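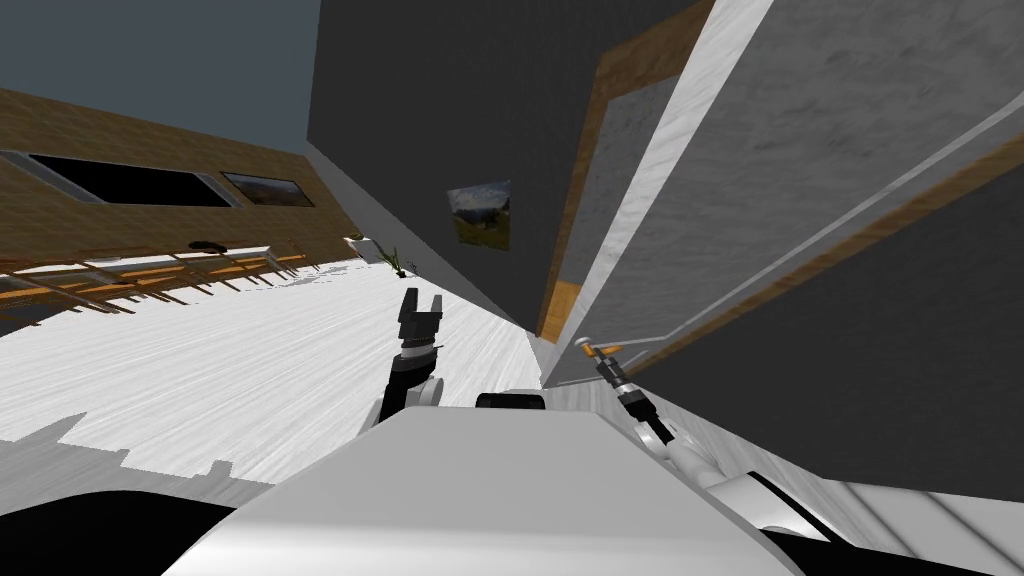
Amaveo Robotics, Remote Operation and Training Group

Giltus Operator Guide, Section 3: Recording the door task in simulation

Revised 2020-03-02. Replaces the loose sheets kept at the Trastthorpe stations.

3.1 What this section covers

Use this section to record door demonstrations with the simulated two-arm robot. You drive both arms by hand controller while looking out from the robot's head. Recordings made this way are used to train the door policy. For work on the physical robot, go to Section 5. The safety rules there are different and this section does not replace them.

You need an operator account, a headset, two hand controllers, and the Montoya scene pack. If the scene pack is missing from the start menu, ask Lizeth Urrego to add your station to the license list.

3.2 Before you start

1. Clear the floor space at your station. You will be moving your arms without seeing your own surroundings.

2. Put on the headset and tighten the rear strap until the view stays sharp when you nod.

3. Pick up the controllers. Left controller drives the left arm, right controller drives the right arm. There is no swap setting.

4. Open the Giltus launcher and choose Door, then Lever Handle.

5. Stand straight, look ahead, and hold both grip buttons until you hear two tones. This sets your neutral pose.

CAUTION: Stop at once if you feel dizzy or sick. The view follows the robot's head, and the room can look steeply tilted while you work. Take the headset off, sit down, and wait until the feeling is gone before you try again.

3.3 Approaching the handle

1. Look down briefly. The white torso should fill the lower part of your view, with an arm on either side. If an arm is missing, repeat step 5 of 3.2.

2. Find the handle. In this scene it is a silver lever with an orange tip, set low on the gray door beside the wooden frame.

3. Raise the left arm and park it with the gripper pointing up, away from the door. Release the left grip button. The arm will hold its position.

4. Press Record on the right controller. A short tone confirms that the episode has started.

5. Bring the right gripper toward the handle from below. Move slowly over the last part of the approach.

6. Stop when the fingers are right beneath the lever and against it. Hold still for a moment before going on.

Note: Keep the elbow of the right arm away from the door face. A collision does not end the episode, but it is marked in the log and the reviewer will usually reject the take.

Note: The paintings, the plant, and the railing are scenery. Do not touch them during an episode. They change between scene variants and must not become part of the motion.

3.4 Working the lever

1. Open the gripper with the trigger and bring the fingers around the lever.

2. Squeeze the trigger until the controller buzzes. More pressure has no effect.

3. Turn your wrist to bring the lever down. Let the arm follow the arc of the handle. Pulling straight down tends to make the fingers slip.

4. When the latch clears, move the door in its opening direction until the status bar turns green.

5. Release the trigger, draw the arm back, and press Record again to end the episode.

If the fingers slip, you may regrasp once in the same episode. If they slip a second time, press Discard and reset the scene. Do not try to save the take by pushing the lever with the back of the gripper.

3.5 Labeling the episode

1. Choose Success, Partial, or Fail. Partial means the lever turned and the door did not reach the green mark.

2. Enter your initials.

3. Add a comment only if something unusual happened, such as a frozen arm or a late tone. Leave the box blank otherwise.

4. Press Save and wait for the episode number to appear before resetting.

A full set is 100 saved episodes for each scene variant. Failed episodes count toward the set if they are labeled correctly. Discarded ones do not. The current door collection holds 2,681 episodes, and the search page can filter them by operator, variant, or label.

3.6 Common problems

The arm lags behind your hand. You are moving faster than the joint limit allows. Slow down and let it catch up. If the lag stays when you move slowly, restart the launcher.

The gripper shakes against the handle. You are pressing into the lever. Back off slightly and approach again.

The floor has a jagged edge near the torso. Rendering only. It does not affect the recording.

No episode number after Save. Leave the headset on and do not reset. Call Hammad Ghauri, extension 300.

Questions about labels go to Giuliana Agudelo. Corrections to this section go to Eliécer Henao, with the step number in the subject line.

Next: Section 4, Reviewing and replaying episodes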